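Bac à compartiments Justerach, modèle carré noir

Acheté en juillet pour l'établi, utilisé depuis pour le petit matériel : rouleaux de ruban, embouts, piles, chutes de gaine. J'avais avant un organiseur Drerotex à tiroirs, trop haut pour passer sous l'étagère.

Le bac est ouvert, sans couvercle. Trois cases : deux petites à gauche et une grande à droite, qui prend toute la hauteur. C'est la grande qui m'a décidé. Les rouleaux y tiennent à plat et on les attrape sans vider le reste. Les deux petites servent aux choses qui roulent.

Le fond gris clair est une bonne idée, on retrouve une vis noire tout de suite. Les parois, elles, sont noires et prennent la poussière - un coup de chiffon par semaine chez moi. Les séparations sont fixes. Si vous rangez surtout de la visserie, prenez autre chose, trois cases ne suffiront pas.

Côté prix, j'ai payé le lot de 2 chez Nalthorpe, livraison comprise, et le second bac est parti dans l'entrée pour les clés. Pas de notice, une simple étiquette avec la référence 406 collée dessous. Elle laisse de la colle quand on la retire, prévoir un peu d'alcool. 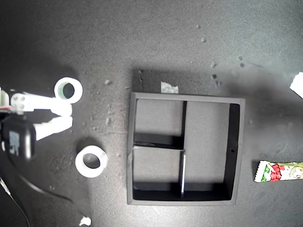
Le bac vide sur le plan gris, avec deux rouleaux de ruban blanc.

Points faibles : pas de patins, il glisse quand on tire un rouleau un peu vite. J'ai collé quatre pastilles de feutrine et c'est réglé. J'aurais aussi aimé un modèle plus long dans la même hauteur, Justerach n'en propose pas pour l'instant.

Note : 4 sur 5. Je rachèterais.

Macario Varela, le 2 décembre 2018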